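Kleinteile und Kabel beim Basteln ablegen — Edelstahlschale mit Papier oder lieber Matte?
Forum › Werkstatt und Arbeitsplatz › Ordnung am Tisch

plondon_mate
16.10.2025
Hallo zusammen, ich räume gerade meinen Arbeitsplatz um und möchte dabei gleich die Ablage für die Sachen festlegen, die ich in Arbeit habe.

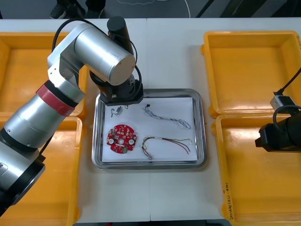 Bisher lag bei mir alles direkt auf der weißen Tischplatte. Das ging so lange gut, bis mir eine Platine samt Kabel vom Tisch gerutscht ist. Seitdem arbeite ich mit einer rechteckigen Edelstahlschale, Boden mit weißem Papier ausgelegt, links und rechts davon gelbe Kunststoffschalen. In die Mitte kommt nur, was zum aktuellen Auftrag gehört: Platine, kurze Anschlusskabel, Kabelbaum. Die gelben Schalen sind zum Sortieren danach.
Zwei Fragen dazu. Erstens: Reicht Papier als Unterlage oder ist das bei Elektronik grundsätzlich verkehrt? Zweitens: Wie bewahrt ihr die verdrillten Leitungen auf, ohne dass sie sich mit allem anderen verhaken?
Gruß, Máté

Rovunside
Papier ist gegen Kratzer in Ordnung, gegen statische Aufladung bringt es nichts. Metallschale genauso. Wenn die Platine einen Schlag bekommt, merkst du das unter Umständen erst Wochen später. Ich würde eine ableitfähige Matte nehmen und die über den vorgesehenen Anschluss erden. Die Schale kannst du für Schrauben behalten.

Loetfritz
Sehe ich anders. Ich arbeite seit Jahren mit Metallschale und Papier und habe noch keine Platine verloren. Vorher an den Heizkörper fassen und gut. Vorteil vom weißen Papier: Man findet alles wieder, auch die ganz kleinen Stecker. Auf einer dunkelblauen Matte suche ich mich tot.

Rovunside
Dass du nichts gemerkt hast, heißt nicht, dass nichts war. Und lackierte Heizkörper leiten an der Oberfläche kaum. Matten gibt es auch in Hellgrau.

Fodor
Bei bestückten Platinen ist es weniger heikel als bei losen Bauteilen, aber Rovunside hat im Kern recht. Was mich an der Metallschale mehr stört: Wenn das Papier verrutscht und noch irgendwo eine Batterie oder ein geladener Kondensator dranhängt, hast du einen Kurzschluss über den Schalenboden. Also nur stromlose Teile hineinlegen.
Zu den Leitungen: Ich wickle sie um drei Finger und mache ein Stück Klettband drum. Kabelbinder nehme ich nicht mehr, beim Aufschneiden habe ich einmal eine Ader erwischt.

plondon_mate
Danke, das mit dem Kurzschluss hatte ich nicht bedacht. Batterien kommen bei mir ohnehin in eine eigene Dose, aber ich schreibe es mir auf den Zettel an der Wand.
Klettband probiere ich. Bei den kurzen Stücken mit den Ministeckern geht Wickeln allerdings nicht, die sind zu steif und springen wieder auf.

Pultatico
Kurze Stücke in Druckverschlussbeutel, einzeln, beschriftet mit Steckertyp und Polzahl. Die Beutel stehen bei mir hochkant in einer Schale wie Karteikarten. Für Platinen selbst bitte die antistatischen Beutel nehmen, die normalen sind dafür ungeeignet.
Was die Farben angeht — wenn alle Schalen gelb sind, musst du sie beschriften. Sonst weißt du nach einer Pause nicht mehr, welche für was war. Ich habe Kreppband vorne drauf und schreibe mit Bleistift.

Loetfritz
Einzeln eintüten halte ich für übertrieben. Bei 5 Kabeln geht das noch, bei einer ganzen Kiste voll sitzt man den Abend daran. Ich sortiere nach Länge und fertig.

Pultatico
Nach Länge nützt mir nichts, wenn der Stecker nicht passt. Aber das muss jeder selbst wissen.

Mate_Kiss
Noch ein Punkt zu Kabelbäumen mit offenen Enden: Die Litzen vor dem Weglegen verdrillen oder gleich Aderendhülsen drauf. Lose Enden spreizen sich auf und einzelne Drähtchen brechen ab. Die liegen dann im ungünstigsten Fall auf der nächsten Platine. Deshalb wechsle ich auch das Papier nach jedem Auftrag und schüttle es nicht nur aus.
Und grün-gelb würde ich in Eigenbauten nur als Schutzleiter verwenden. Wird gern als Reserveader missbraucht, der Nächste verlässt sich dann darauf.

Fodor
Beides richtig. Das Papier kann man übrigens auch beschreiben, ich notiere mir die Steckerbelegung direkt neben dem Teil und hefte den Bogen danach ab.

plondon_mate
Das mit dem Notieren gefällt mir. Stand jetzt: Matte in Hellgrau unter die Schale, Papier bleibt drin, bestückte Platinen lege ich nur noch auf die Matte. Die gelben Schalen bekommen Kreppband. Bei den Beuteln bin ich noch unentschlossen.

Rovunside
Erdung der Matte nicht vergessen, ohne bringt sie wenig. Dazu ein Armband mit eingebautem Widerstand.

plondon_mate
Armband ist vorhanden, lag bisher in der Schublade. Matte bestelle ich diese Woche.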